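Ferker Notes > Threads > Robots > Chie Higuchi

Chie Higuchi
2021-01-29

Thread on the pausing result from the two-arm bench. We've had it long enough that I'm fairly sure it's real, and a few people have asked for more than the one line I gave at the Ankrah call. Short posts, all mine, mistakes included.

The question was small. When a person teleoperates an arm to pick up something soft, does it help the learned policy if the person stops for a moment above the object before going down?

We had a hunch it would. Kwesi Quaye noticed back in July that his own demonstrations trained better than mine on the same task. We spent too long looking at camera calibration before anyone watched the recordings side by side.

Kwesi stops. He brings the gripper over the thing, holds still, then lowers. I come in on a curve and close as I arrive. Mine look smoother to a human eye and they train worse.

So we made it a proper comparison. Same task, same operators, two styles. In one the operator holds for 2 seconds above the object with the fingers open. In the other they go straight in.

The task is pick and place with bread shapes. A croissant on the cloth, a basket beside it, put one in the other. We picked bread as it is light, it has no flat sides, and it can lie at any angle.

A croissant is a nice awkward object. Grasp it across the middle and it comes up level. Grasp it near a tip and it swings, and the policy has never seen a swinging croissant, so it doesn't know what to do next.

The angle of the wrist matters more than the position. You can be a thumb's width off along the length and still be fine. If the fingers are turned wrong they push the thing away along the cloth.

On the gripper: two fingers, dark pads, ribbed lattice on the inside faces. The lattice gives a bit when it touches something, and that forgives small errors in depth. It does very little for errors in angle.

We collected the two sets on alternate mornings, with the operators swapping over. If you do all of one style first, people get better at the task while you're collecting and you end up measuring practice.

Nobody was told which style we expected to win, though Kwesi and I obviously knew. Amancay Ojeda and Banafsheh Ranjbar did most of the collecting for that reason.

The hold was timed by a tone in the headphones. Without the tone people think they are waiting and they aren't. Banafsheh's untimed holds were so short that you couldn't find them in the joint data.

Network, learning rate, camera settings and number of demonstrations were the same for both. The only thing we let differ was the length of the recordings, and a pause will do that whatever you want.

Testing was 25 trials for each policy, with the start positions drawn on a paper sheet beforehand. Alby Pearce placed the bread and scored the trials. He didn't know which policy was loaded.

A success meant the croissant came to rest inside the basket. Balanced on the rim counted as a failure. Dropped and then picked up on a second go also counted as a failure, which is harsh, but it saves arguing.

The result: with pauses, 22 successes. Without, six fewer. On that many trials I would not put it on a poster in large type, so we ran the whole thing again with fresh training seeds and got the same ordering.

More interesting to me than the totals is where the failures moved. Straight-in failures are nearly all at the grasp. The fingers come down while the wrist is still turning and one of them lands on top of the bread.

The failures with pauses are mostly at the release. The arm gets over the basket and lets go too near the rim. We didn't ask anyone to pause there, so I suppose that's fair.

Now the objection, and I'd raise it too. Recordings with a pause contain more frames of the gripper sitting over the object. Maybe the policy simply sees more of the useful view and the pause itself has nothing to do with it.

We tested that as well as we could. Amancay took the straight-in recordings and repeated the frames just before descent until the count matched. Training on those gave a small gain. It didn't close the gap.

What I think is going on: during the hold, the operator makes a last correction to the wrist angle. You can see it in the joint data, a slow small turn and then stillness. In the straight-in style the same correction is mixed up with the downward movement.

A policy trained on the mixed version learns that turning and going down happen together. If it needs to turn more than usual, it is already on the way down. Trained on the held version, it learns to finish turning first.

That's an interpretation. I haven't shown it. The test would be to ask operators to hold still without correcting, and that's hard to ask of a person. They see the angle is off and their hand fixes it.

There is a cost. A policy that has learned to stop sometimes can't start again. If the hold looks identical in every frame, the network has no way of telling how long it has been there. We had arms hovering over croissants until someone pressed the button.

The fix for that was dull. We trimmed the still frames at the end of each hold so the correction stays in and the dead time goes. After trimming, hovering until timeout went away nearly completely and the success count didn't drop.

Trim too hard and you lose the effect. Amancay swept the trimming threshold and there's a wide flat middle where it makes no difference, then a cliff. We sit well back from the cliff.

This is also where the Watow scripts earned their keep. They flag any stretch of a recording where no joint moves. If you have your own version you can do the same with a simple velocity threshold, and I'd suggest checking what it cuts by eye.

Some things that made no difference in our hands: the colour of the cloth, and whether the room blinds were up. I'd worried about the blinds for weeks.

Something that did make a difference: how the cloth lay. If there was a ridge under the bread, the pads touched the cloth early and the whole grasp shifted. Alby now smooths it flat before every trial and it's written on the test sheet.

The smaller rounded roll is a different story. We tried the same comparison on it and the two styles came out level. It's close to the same from every side, so wrist angle hardly matters, and if my interpretation is right that's what you'd expect.

I would like to see someone try this on tools, or cutlery, or anything long and thin. If the effect is about wrist angle it ought to be larger there. If it isn't larger, I'm wrong about the cause.

We have only done this with one arm working at a time. The second one stays parked in these trials. Handing over from arm to arm is the next job, and there a pause by one arm means the other has to wait, so the recordings get long very quickly.

Banafsheh's suggestion is to pause only the arm that receives. Kwesi wants both. We'll collect both and see. My own guess is that the receiving arm is the one that counts, but I was wrong about the cameras too.

Practical advice if you collect demonstrations with people: give them a tone, tell them to finish turning before they go down, and look at the joint data after the first handful. Don't wait until you've filled a disk.

Also write down who collected what. We very nearly hadn't, and Kwesi's habit would have been invisible in a pile of pooled recordings.

The Lasesik logging format has an operator field that most labs leave blank. Fill it in. Initials are enough.

For anyone starting from nothing, the height of the hold isn't critical. We told operators to stop with the fingertips a little over the bread and left it to them. Higher than that and the wrist correction gets sloppy, as you can't judge the angle so well from up there.
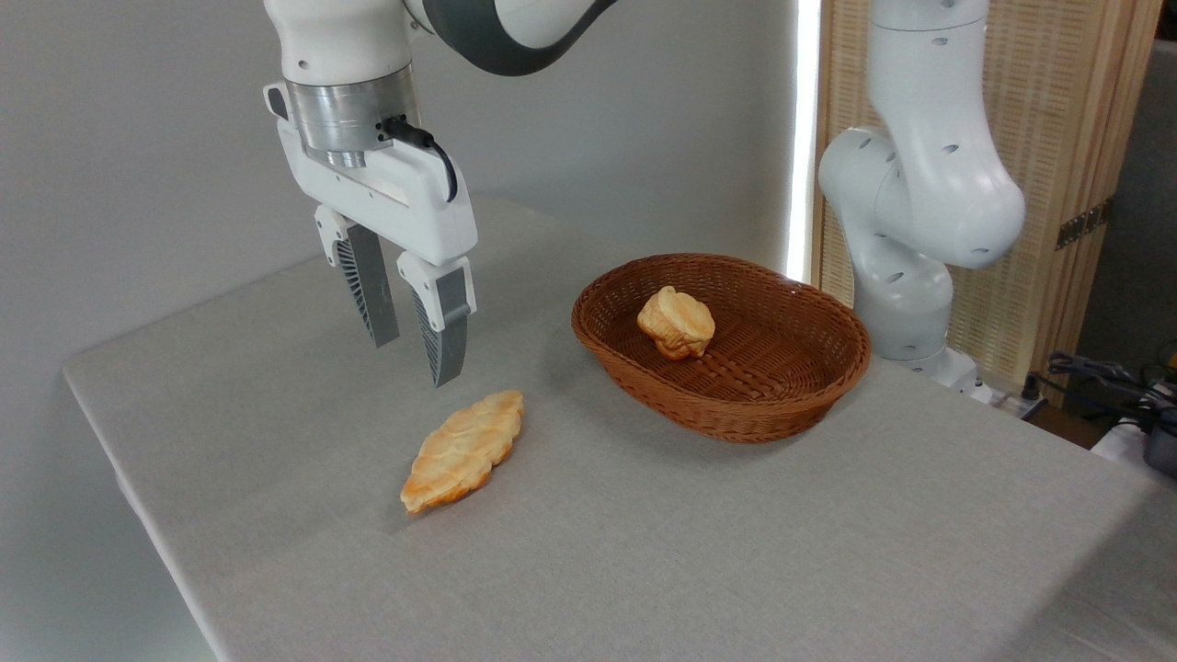 The recordings for both styles, the trimming settings and Alby's score sheets will go up together once Amancay has finished checking the labels. The handover trials will get their own thread. Ask questions underneath and I'll answer what I can on Monday.

Comments

Tomfrom3rdfloor: Did you try a variable hold? We do something similar with a random wait and never got the hovering problem.

Chie Higuchi: We didn't. That's a good idea, and cheaper than trimming. Do you tell the operators how long each one will be?

Tomfrom3rdfloor: No, they just wait for the beep. They grumble a bit.

m_okell: The repeated-frames control is what I was going to ask about. Did you repeat them for the validation set too?

Chie Higuchi: Training only. Validation was left alone for both.

saltmarsh: We pick fruit and would have said the opposite, that slow demonstrations make slow robots. Will try it on the pears, which are the worst for angle.

greyline: What happens if the bread is already touching the basket at the start?

Alby Pearce: It wasn't one of the positions on the sheet. I've tried it for fun and the finger on the basket side usually catches the rim.

Contact | Copyright Ferker Notes | Back to top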